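작업 노트 / 용기 뚜껑 공정 자동화
15/07/2018
작성: Lucrezia Marino
공유: Innes, Erzsébet, Gavin

지난번 노트에서 이어 씀. 오전은 대부분 그리퍼 접근 높이 맞추는 데 썼다. 뚜껑이 닫힌 상태에서 내려갈 때와 열린 상태에서 안쪽으로 들어갈 때 기준 높이를 따로 잡기로 했다. 하나로 통일해 보려고 했는데 용기가 조금만 돌아가 있어도 손가락 끝이 림에 걸린다. Gavin이 예전에 만든 좌표표는 용기가 항상 같은 방향이라고 가정하고 있어서 그대로는 못 쓴다. 표는 지우지 말고 남겨 둘 것. Bollgate 쪽 라인은 아직 그 값을 참조한다.

뚜껑 열기는 위에서 누르면서 살짝 밀어 올리는 동작으로 바꿨다. 누르는 힘을 단계별로 올려 봤고, 설정값 40에서는 미끄러지고 72에서는 용기 몸통이 같이 밀렸다. 중간값은 내일 Innes가 다시 본다.

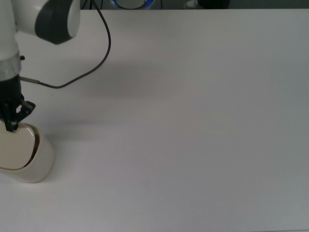 힘 설정보다 더 오래 얘기한 건 사람 쪽 문제였다. 지금까지 뚜껑 열고 내용물 확인하고 다시 닫는 일은 Erzsébet과 교대조 두 명이 손으로 했다. 지난 5월 한 달 처리 수량이 2465개였는데, 그중 손목 통증 때문에 다른 조로 넘긴 물량이 꽤 된다. 팔이 이 일을 맡으면 손목 부담은 줄어든다. 대신 Erzsébet 말로는 뚜껑을 직접 열 때 손끝으로 알던 것들이 없어진다고 한다. 잘 안 열리는 용기는 대개 성형이 잘못된 것이고, 그런 건 검사표에 올라가기 전에 손에서 먼저 골라냈다는 것이다. 검사표 어디에도 그런 항목은 없다.

그래서 힘 로그를 버리지 않고 저장하기로 했다. 뚜껑이 열릴 때까지 걸린 힘을 용기 번호와 같이 남기고, 평균에서 많이 벗어난 건 따로 빼서 사람이 본다. 기준선은 Erzsébet이 정한다. 엔지니어링에서 먼저 숫자를 정해 놓고 현장에 내려보내는 방식은 Fonano 때 해 봤고 결과가 좋지 않았다.

배치에 관한 메모
- 작업면은 흰 테이블 두 개를 붙여서 쓴다. 이음매 위에는 용기를 놓지 않는다. 높이 차가 조금이라도 있으면 접근 높이가 틀어진다.
- 비상정지는 작업자가 앉은 자리에서 손이 닿아야 한다. 최종 위치는 교대조가 앉아 보고 정한다.
- 손목에서 나오는 케이블은 여유를 더 줄지 고정할지 아직 못 정했다. Innes는 고정하자는 쪽, 나는 여유를 주자는 쪽.
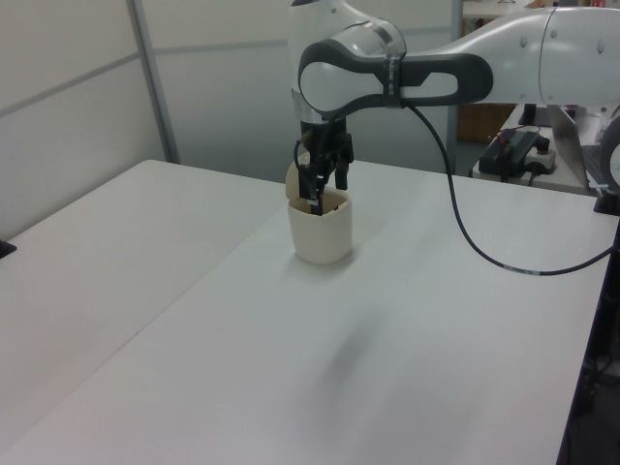 교대조와 나눈 얘기

점심 지나서 Ruaridh Moffat이 내려와 교대조 질문을 받았다. 적어 둔 것만 옮긴다.

인원을 줄이느냐는 질문이 제일 먼저 나왔다. Ruaridh 답은 올해 안에는 없다는 것. 내년에 대해서는 답을 안 했고, 나도 들은 바가 없다. 이 부분은 서면으로 달라고 요청해 둔 상태다.

두 번째는 로봇이 멈추면 누가 풀어 주느냐였다. 지금은 나나 Innes를 불러야 한다. 야간에는 우리 둘 다 없으니 이대로는 안 된다. 재시작 절차를 한 장으로 줄여서 교대조가 직접 할 수 있게 만들기로 했다. 초안은 내가 쓰고, 읽어 보고 모르는 말에 줄 긋는 건 Erzsébet 조에서 맡는다. 용어도 고쳐야 한다. '툴 원점 복귀' 같은 말은 우리끼리나 쓰는 말이다.

세 번째는 수당. 기계 감시 업무가 검사 업무와 같은 등급인지 물었다. Ruaridh가 인사팀에 확인한다고 했다. 교육 시간을 근무 시간으로 치는 것은 그 자리에서 확답을 받았다.

개인적으로는 작업 속도를 팔 쪽에 맞추지 않았으면 한다. Kurner 현장에서는 기계 주기에 사람을 맞췄더니 쉬는 틈이 없어졌다고 들었다. 여기서는 용기를 올려놓는 사람이 준비됐을 때 버튼을 눌러야 다음 동작이 시작되게 해 두었다. 처리량은 손해를 본다. 현재 사이클은 약 74초이고 줄일 여지는 있는데, 대기 시간을 깎아서 줄이지는 않겠다.

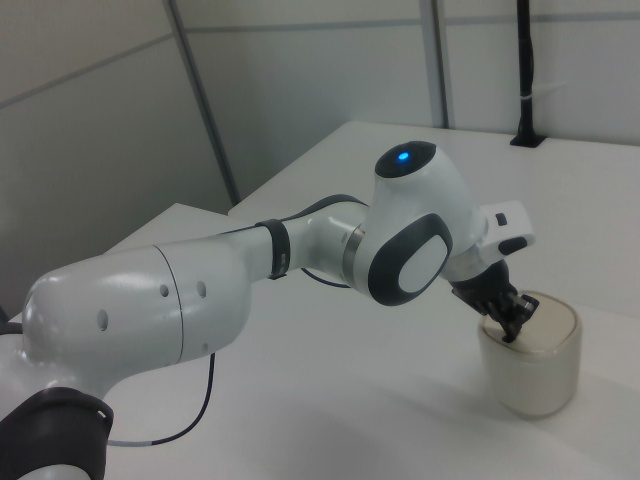 남은 기술 문제는 용기 안쪽으로 들어갈 때의 인식이다. Štefanec에서 받은 비전 모듈은 불투명한 용기에서는 림을 잘 찾는데, 반투명 재질로 가면 윤곽을 자주 놓친다. 지금 쓰는 용기가 뿌연 미색이라 흰 테이블 위에서는 대비가 거의 없다. 손가락이 림 안쪽 한편으로 치우쳐 내려가는 경우도 있어서, 중심을 얼마나 벗어나도 되는지 허용 범위를 정해야 한다. 어두운 색 매트를 깔아 보자는 의견이 Gavin에게서 나왔다. 교대조는 매트가 있으면 닦기 번거롭다고 한다. 얇은 걸로 한 장만 구해서 시험해 보고 결정.

할 일
- 누르는 힘 중간값 재시험 (Innes)
- 힘 로그 저장 형식, 용기 번호와 연결 (나)
- 재시작 절차 한 장짜리 초안 (나)
- 따로 빼낼 용기 기준선, 교대조와 상의 (Erzsébet)
- 매트 구하기, 닦는 데 걸리는 시간도 같이 잴 것 (Gavin)
- 인원과 등급 관련 서면 답변 (Ruaridh)

Bollgate 좌표표를 누가 관리하는지는 아직 모른다. Gavin에게 다시 물어볼 것.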